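Filed under: Visits / Robotics

Last updated 12/9/24

Todico opened its training site to visitors for an afternoon, and I went with Signe Holst from our office. There were 20 of us on the list. We signed in, left our bags in lockers and were split into two groups.

Our guide was Unnur Juhl, who runs the operator team. The site is divided into mock rooms, mostly bedrooms and kitchens, and in each one a person teaches a robot a household job by remote control. The operator moves, the robot copies, and the joint positions are recorded along with the video. One run of a task is called a demonstration. The group had logged 1,356 of them for basket and floor tasks since February.

We spent the longest time at the bedroom, where the work was all low down. The robot has to kneel, reach into or over a basket on the floor, and get its hand where it needs to be without tipping anything.

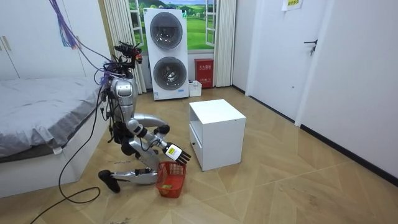 Kneeling was the part they had the most trouble with, Unnur said. Early on, operators rushed it and the recordings were no use. New people now practice for 37 hours before their runs are kept. Each run is checked by a second person, and bad ones are thrown out the same day.

Signe asked about cables. Unnur said operators learn to plan a turn ahead of time so they don't wind the robot up in its own lines.

After that we had coffee and a short talk on scheduling, which ran long. Parking is behind the building and fills up early.

Comments (3)

Kári Mikkelsen: Did they let visitors try the controls? We got five minutes each at Winach.

Dagný V.: No, not in our group. I asked.

puketti32: How long is one demonstration? Minutes or seconds?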